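### 4.3 Failures at the acrylic shelf

In the Rollport setup, the two arms must fill one tray for each order. Over the test period we ran 195 orders. Of these, 114 finished with no help from the operator, and 83 needed the operator to step in once or more. Two orders are in both groups, because the help was given after the last item was placed, and we mark them separately in the log. Most of the stops came from one place, the stepped shelf on the left side of the table. For this reason we treat it alone in this section.

The typical failure begins well. The right arm reaches the shelf, the gripper closes, and the force signal rises as expected. Then the arm starts to lift, and the lower part of the item catches on the edge of the step. The controller, which we call Gramine, reads the extra load as a heavier item and increases the grip. With a hard container this only moves the shelf. With a soft package it can crush the food inside.
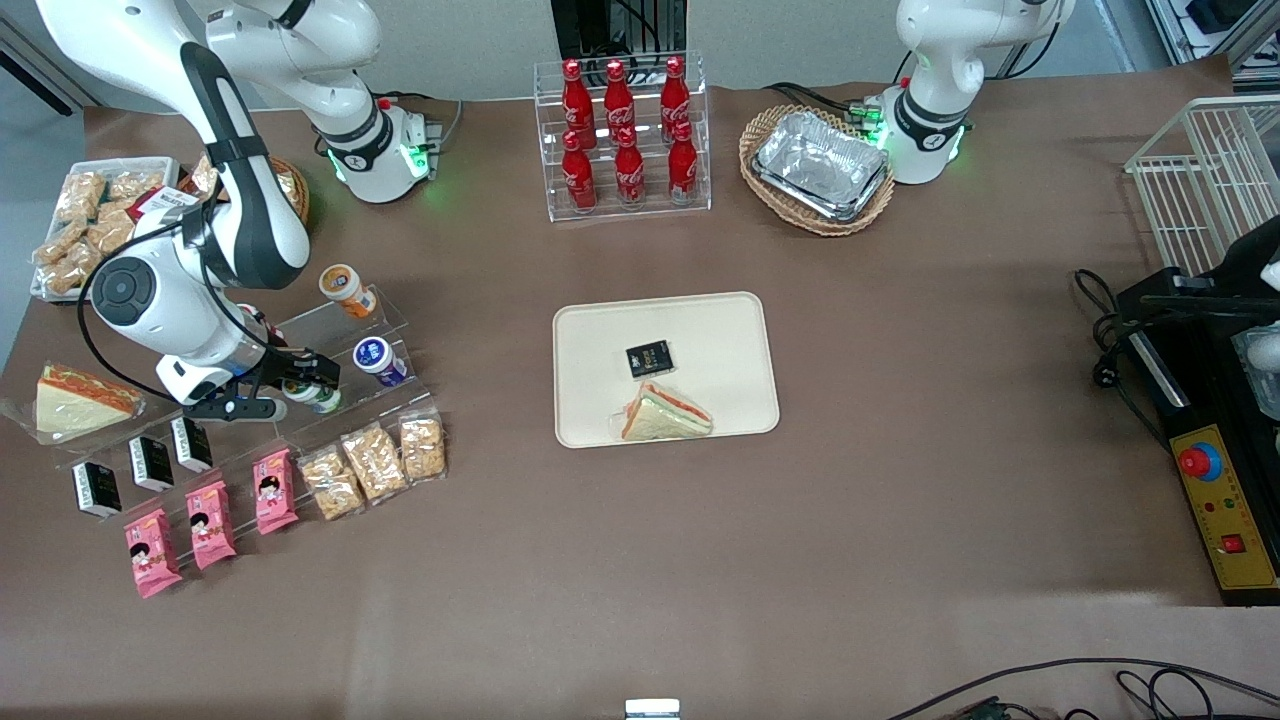 Gramine uses one lift path for all items on the shelf, and we now think this was our main mistake. The path was tuned on tall jars, where the fingers close far above the step and there is much free space. Small items give less space. With the white container with the green label, shown in Figure 6 with the black two-fingered gripper at it, the fingers must come down close to the shelf, so a small error in height is enough for contact. The shelf is also clear, and our depth camera often gives no value on clear acrylic. In the first version, the missing values were filled from the table behind, and the planner believed that the step was lower than it is.

**Figure 6.** The right arm at the stepped display shelf, with the center tray and the second arm.

The more serious event was of another kind. During one order in April, the shelf was pushed toward the center of the table while the left arm was moving to the tray. The left arm did not know about the new shelf position, because the item map was updated only between orders. Yevhen Karpenko, who was the operator, pressed the emergency stop before the arm reached the shelf. There was no damage. However, the log shows that the software gave no warning of its own, and we count this as a safety failure of the system even though the stop worked correctly.

After this event we made two changes. The grip force can no longer increase during a lift; if the load is above the limit, the arm opens the fingers and goes back. The item map is updated after each pick, and both arms wait if the shelf has moved. The second change makes each order slower. We did not repeat the full test with these changes, so we cannot yet say how many of the failures they remove.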